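How Does a Robot Learn to Pick Up a Shirt?

You may have seen a video of a robot folding laundry. It looks easy. Before you believe it, ask what the robot had to be shown first, and how many times.

A robot like this doesn't read a book about shirts. It learns from examples. In one example, a person steers the arms through a job while cameras and sensors save what goes on. The Ikness project saved 3,704 of them. That's a lot of shirt grabbing! Could you learn it in 10 tries? Probably.

One camera sits near the robot's fingers, so it gets a very close look at very little.

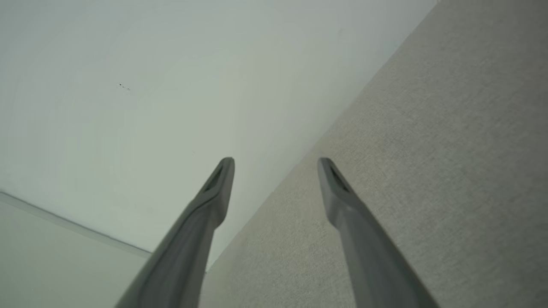
What the Camera Misses

A wall and some speckled beige material don't tell you much about clothes. The computer still gets pictures like these, and it has to work out which parts matter. Sometimes it picks the wrong parts. It might learn that "shirt" means "something red."

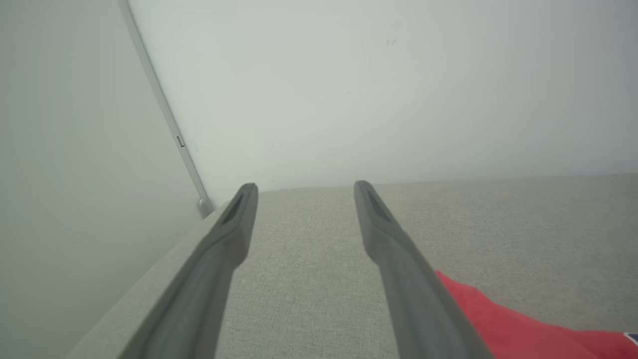 So people check the examples. At Ikness they threw out 258. Who decides which ones are bad? A person does, and people get tired and make mistakes too.

Another camera looks down from higher up. It can see both grippers and nearly the whole shirt, though one gripper partly hides a sleeve. Soft things are hard for robots because every crumple is a new shape.

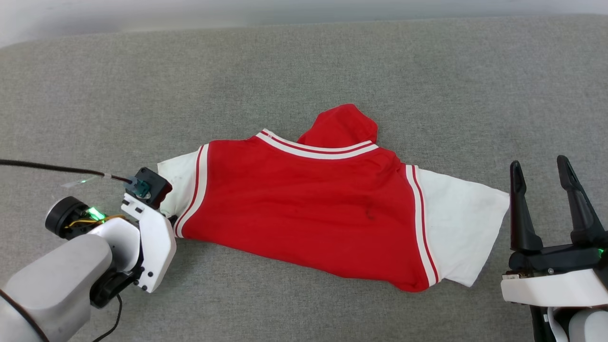
Page last changed: February

Is It Smart Yet?

Be careful with that word. A robot that has practiced on one red and white jersey may get stuck on your fuzzy sweater. When somebody says a robot "can do laundry," try asking:

Whose laundry?
How often did it drop something?
Was a person steering?

If they can't answer, keep doubting.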